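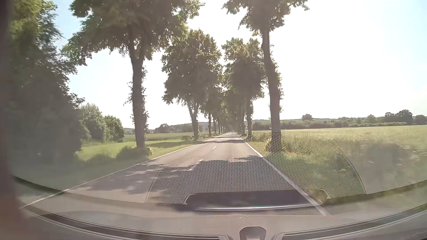

Hemmin votes to keep its trees, and its potholes for now

The town of Hemmin has decided, after nine months of talking, that it would like to keep the trees along Ultgate Road. It has also decided that it would like the road fixed. How both will happen on a budget that covers one of them is a question for the next meeting, which is in February.

The trouble began last spring, when the county's paving contractor, Dreltico, offered to resurface the road from the feed store to the Nostavico bottling plant. The price was good. The small print asked for a wider shoulder on each side, and the wider shoulder asked for 70 of the trees.

Residents who had not attended a town meeting in years attended this one. The hall seats 200 people and the fire marshal was seen in the doorway, doing sums. A petition had been left at the diner counter and came back with 260 signatures and a gravy stain.

"I've driven that road every day since I got my license and I have never once wished it were wider," said Kulap Limsakul, who runs a plant nursery near the north end. "I've wished the milk truck would pull over. That's a different complaint."

Support for the wider road came mostly from drivers who work at the bottling plant, where the shift changes at six in the morning and the fog is thick for a good part of the fall. They would like somewhere to go when a deer steps out. Several pointed out, fairly enough, that the people who love the trees most tend to be asleep at that hour.

The compromise passed last night keeps all the trees and drops the shoulder. Dreltico will be asked to quote again for the surface alone, along with fresh paint on the lines and two pull-offs where the ground is already open. The company said it would be happy to quote again. Companies usually are.

The town will also spend $1000 on deer signs. One council member wondered aloud whether the deer had been consulted, and the remark was entered in the minutes at his own request.

Leaf pickup was raised at the very end, as it is every year. Leaves from Ultgate Road block the culvert by the feed store each November, and the town clears it in December, once the parking lot has flooded. A motion to clear it in November instead was tabled for further study.

Limsakul has offered to take the leaves for compost, free of charge, if somebody will bring them to her. The town is looking into whether it is allowed to give away leaves -- and, if so, who would have to sign for them.

Work on the road could start by early summer. Until then, the pothole outside the feed store stays where it is, with the orange cone it has had since last winter.

Contact the newsroom | Copyright Hemmin Community News. All rights reserved. | Back to top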